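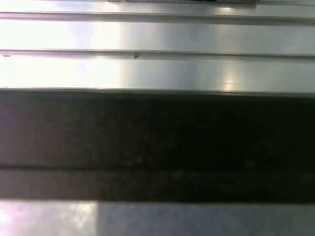 Pikunero Shared Workshop
Pre-run safety checklist, memory swap cell (Slaoui build)
Checked 7th December, before the evening session
Sheet number 152. Replaces the one from August, which still had the old bench in it.

Go through in order. Mark each line OK, FIX or STOP. A FIX can wait until the end of the session, a STOP can't. Write something in the comment even if it is only a word.

1. Bench and table

1.1 Table bolted down, no rocking when pushed from either side. OK.
Comment: All the floor fixings were tight. The front left foot has been packed with a steel shim, and it should be left there.

1.2 Grooves in the table clear of screws, chips and swarf. FIX.
Comment: Brush along the grooves, then vacuum. Don't use the air line on this table. It blows dirt into whatever computer is on it, and into your eyes. There were small bits in the grooves when I started and I want them gone before anyone measures off the table surface.

1.3 Fixture plate held down, raised blocks not loose. OK.
Comment: I pulled on each block by hand. The tall peg is the thing most likely to be hit if somebody jogs the arm sideways at low height. Raise first, then move across.

1.4 Desk behind the table free of anything that could be dragged in. FIX.
Comment: Loose paper and hand tools should go in the drawer before the arm is powered. Laptop can stay if its leads are kept back from the table.

2. Arm

2.1 Mounting bolts marked and marks still lined up. OK.

2.2 Emergency stop within reach of the person at the laptop, tested with the arm moving. OK.
Comment: Tested from slow speed and again from working speed. Reset needs the key. The key lives on the hook by the door and does not go home in a pocket.

2.3 Speed limit set for hand-guided work. OK.
Comment: Limit is 100 mm per second with anyone inside the tape. It had been left higher after the last session. Please put it back when you finish, and check it when you start in case the last person forgot.

2.4 Cables on the arm have slack at full reach and don't catch. OK, but watch.
Comment: Ran the arm to each corner of the working area with the tower in place. The loop of cable by the wrist clears the case rim, though I would like more room. If the tower is turned round or a taller case is used, do this check again from the start.

2.5 Joints quiet, no new noise. OK.

3. Gripper

3.1 Bracket screws tight. FIX, done.
Comment: One screw took a quarter turn. Second time this has come up. I have put thread lock from the Bolten tin on it and left it to set before running anything.

3.2 Fingertips clean, no burrs. OK.
Comment: Wiped with a dry cloth. Solvent makes the tips slippery.

3.3 Grip force set for memory modules. OK.
Comment: Set to 13 newtons. That holds a module without bending it. The setting for the drive bays is a good deal higher, so look at the screen before closing on anything.

3.4 What happens to the part when power is lost. OK.
Comment: Cut the supply with a scrap module in the fingers. It stayed held. You then need the release procedure on the inside of the cupboard door, so read that before you need it.

4. The computer being worked on

4.1 Mains lead out of the power supply, and out of the wall. OK.

4.2 Power button held in for 5 seconds after unplugging. OK.
Comment: Do this every time the tower has been powered up, including for a quick test.

4.3 Power supply left closed. OK.
Comment: Nothing in this build needs the power supply opened. Anyone who wants to open one can do it somewhere else with the right training.

4.4 Side panel off and put away, not leaning on the table leg. OK.

4.5 Case lying flat, open side up, and can't slide. OK.
Comment: Pushed it from the front corner with a flat hand and it held.

4.6 Internal cables kept away from the memory slots. OK.
Comment: Check the thin ones as well as the main power bundle. A finger can hook a thin cable and you won't hear it.

4.7 Sharp edges. Comment only.
The drive cage and the rim of the case both deserve gloves when you lift the tower on or off. Take the gloves off again before handling modules. 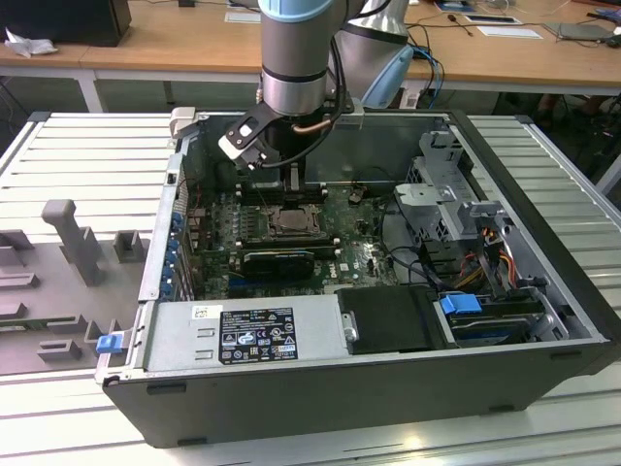
Should the graphics card come out before the arm works on the memory?

Leave it in if the gripper can reach the slots without touching it at any point in the path. Run the path once at slow speed with nothing in the fingers and a hand on the stop. If the card is close enough to worry you, switch everything off and take it out by hand.

5. Static

5.1 Wrist strap and lead tested on the meter. OK.

5.2 Table bonded to earth. OK.
Comment: Measured from the far corner as well as next to the stud. The Flener meter has a flat battery, so use the other one until a new battery turns up.

5.3 Modules kept in bags until needed. FIX.
Comment: Two were out on the shelf with no bag. I have moved them to the scrap box. Use those for practice only.

6. People

6.1 Tape line on the floor complete. FIX.
Comment: Worn through near the door. New roll is in the cupboard.

6.2 Long hair tied back, lanyards off, sleeves tight or rolled. Check at the start of each session.

6.3 One person has control of the arm, and everybody in the room knows which person. Check at each changeover.

6.4 First aid box and extinguisher in place and in date. OK.

Result: no STOPs. Cell can be used once 1.2 and 1.4 are done. 5.3 and 6.1 by the end of the session.

Thread lock on 3.1 to be looked at again before the next run. File this sheet in the blue folder behind the August one.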